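Tremora Craft and Study Room – Minutes of the Monthly Meeting
January 21, 2026

The meeting opened a few minutes late, as the kettle had only just boiled and everyone seemed happy to wait for it. Eight members were present, and two had sent their apologies along with a very good lemon cake, for which the meeting recorded its warm thanks.

Minutes of the last meeting

The November minutes were read and agreed, with one correction: the new curtains were paid for out of the room fund, and the Itby evening money has not been touched. There was no meeting over the holidays.

Matters arising

The sticking drawer has been planed and now opens with one hand. The missing key to the paper cupboard has been found inside the paper cupboard, which was open all along, and a spare will be cut before it wanders off again. The letter to Munasinghe about a discount on card and ribbon has gone, and a friendly answer has come back asking for a list of what we use in a year. A list will be drawn up at the next sorting evening.

Pencil cases and the small shelf

Most of the evening went to this, and the talk was good-humored throughout. Members will remember that the pencil cases used to live in a deep box by the door, where the one you wanted was always at the bottom. At the last meeting it was agreed to try the little light-wood shelf instead, with the cases laid lengthwise on its two boards so that the rounded ends face front and can be taken hold of easily.

The general feeling was that the shelf is a great improvement, and several members said how much they like seeing the pink and the teal side by side against the butterfly walls. It was pointed out that the cases do tend to travel, and that by the end of a busy afternoon there is nearly always one lying out on the marble-patterned top when it ought to be up on a board.
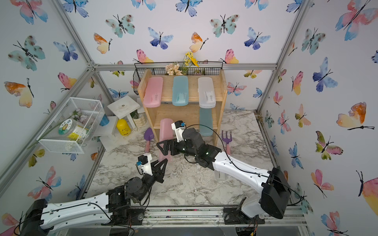 There was a long and rather enjoyable discussion of whether each color should have its own place. One member felt strongly that pink should always go on the left and teal in the middle. Another thought that people in a hurry would never keep to it, and that we should be glad if the cases got back to the shelf at all. In the end it was agreed that the upper board will be filled first, one layer only, and that the lower board will take whatever is left over. Cases are not to be stacked on top of one another, as they slide.

Labels were also raised. The printing on the cases is small, and some of our members would like something they can read without their glasses. The offer of a roll of 1000 plain stickers from Nusance was accepted with pleasure, although it was noted that this should see us through several lifetimes. A sticker will go on the underside of each case, so as not to spoil the look of the lids.

Flowers

The meeting spoke very kindly of the artificial flowers in the black wire basket behind the shelf. The cream and peach ones were thought especially pretty, and the tall yellow bunch has cheered up many a gray afternoon. They do gather dust, and it was agreed to give them a gentle going-over with a soft brush at each sorting evening. A suggestion to change them with the seasons was left for the spring.

Money

The room fund stands at $77 after the curtains. Nothing further will be spent on storage for now, and the meeting was content with that.

Any other business

A member asked if the deep box by the door could be given away. It was agreed to keep it until the next meeting in case it is wanted for fabric scraps, and to offer it around after that.

The next sorting evening will start at 4 and go on until the cake runs out. Please bring an apron, and any pencil cases that have gone home in a bag by mistake.

The meeting closed with thanks to all who stayed to wash the cups.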